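Ticket 3000: grippers keep getting flagged at the start-of-session check
Site: Plendoseck
Opened by: Fatemeh Shirazi
Status: open, waiting on Ilten

Hello again, it's me! Fourth note on this one, so I'll try to put everything in one place this time.

Quick recap for whoever picks this up. We work to the Flania handling rules for the hand-held pairs, and rule 6 says both units have to pass the open/close check before anybody records a single thing. Fine, sensible rule, I like it. The trouble is that since we moved to the February revision the left unit fails the check maybe one go in three, and the log just says "width out of range" with no number next to it. The right one has never failed (touch wood).

Things I've tried so far:

Restarted the check software. No change.
Swapped the two units over, so left became right. The fault followed the unit, so I don't think it's the cable or the port.
Wiped the finger pads down with the lint-free cloths as per the care sheet. It passed four times on the trot, I got very excited, then it failed again after lunch.
Went back to the old settings file. It passes every time on that one!

So that last bit got me reading the two files side by side. The old one allows the closed reading to be anything up to 147 counts and the new one stops at 95. I rang Bahrami, who look after the written standard for us, and they said the tighter limit is deliberate, as too many sites were recording with pads that didn't quite meet. Fair enough, but then the check sheet needs to say so, and it would be lovely if the log could print the reading as well.

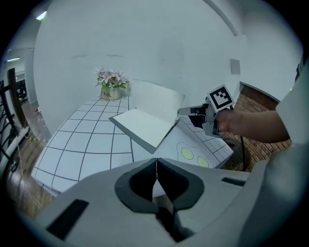

I do want to be clear that we haven't just carried on with the old file. Rule 2 is that you don't loosen a limit to get a pass, and I've had that drummed into me. What we're doing for now is running the check, and if it fails we open and close the fingers fully, run it once more, and if it fails again the unit goes on the shelf with a red tag. All practice on a tagged unit is marked as practice and kept out of the counted sessions. We've got roughly 400 counted ones on the new revision and I'd hate to have to go back through them.

Could Ilten please answer these when you get a minute:

Is 95 meant for worn pads as well, or only new ones? Ours are well used.
Can we zero the closed position ourselves, or does that count as a repair under rule 9? I've read it both ways and so has everyone here.
If a unit passes on the second try, is that a pass? The sheet doesn't say.

Update, 15:40. Fitted the spare pads on the left unit and it's passed every check this afternoon. I'm not closing the ticket yet, I've been caught out like that before! Old pads are bagged and labelled if you want them posted over.

Fatemeh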